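Checking a Tilted Camera in the Office Simulation
Morgan Documentation, Perception Tools
Last revised July 16, 2024

Purpose

This page explains how to confirm that the simulated camera in Morgan reports its pose correctly before a planner is allowed to use it. It applies to two-arm setups in the office room supplied by Sutholm. Users of the Brokley planner should complete all steps. Those who only record data may stop after Step 2.

Before you begin

Morgan must be installed and the office room must load without warnings. Close any other program that writes to the camera topic. Allow roughly 8 minutes for a full check.

Step 1. Load the room and hold the arms

Start the simulator in paused mode, load the room file, and set both arms to "hold." Open the camera view. With a rolled camera, the floor and the desk will slope across the view while the arms remain in the foreground.
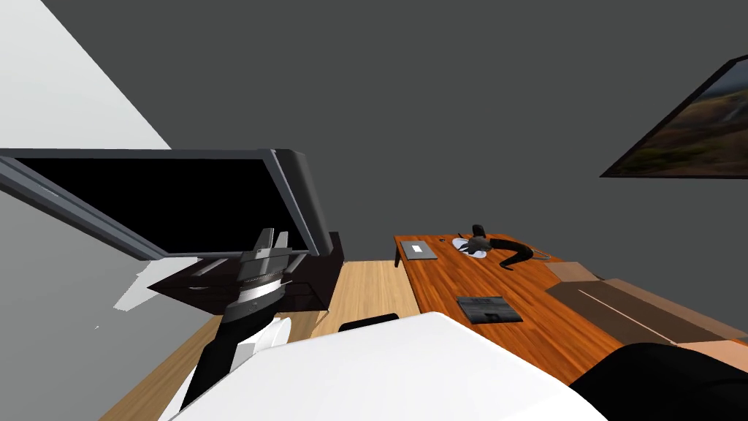

Open the Pose panel and note the roll value. Do not correct the roll by turning the camera upright. The planner takes the full rotation as input, and a hand correction will be applied a second time when the camera frame is published.

Step 2. Compare the frame with the room

Select "Floor normal" in the Pose panel. Morgan fits a plane to the depth points on the floor and compares it with the plane stored in the room file. The two must agree to within 2 degrees. If they do not, confirm that the arm mask is switched on. Without the mask, points from the arm casings are included in the fit – this is the most common cause of a failed check.

Step 3. Repeat with a second set of desk items

Load another item set and run the comparison again over 120 frames. The wall, floor and desk planes should keep their stored values. Only the item poses should be updated. To repeat a layout exactly, enter its seed (the default is 1552) before loading. 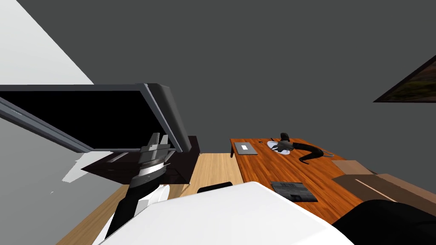
Step 4. Release the frame to the planner

Select "Publish frame" and confirm that Brokley lists the camera as ready. Resume the simulator and request a short test motion for one arm, keeping the other on hold. If the planner rejects the request, save the log and return to Step 2.

Known issues

Room files exported with Stinulby before November store the desk height from the underside of the top. Export these files again before running the check.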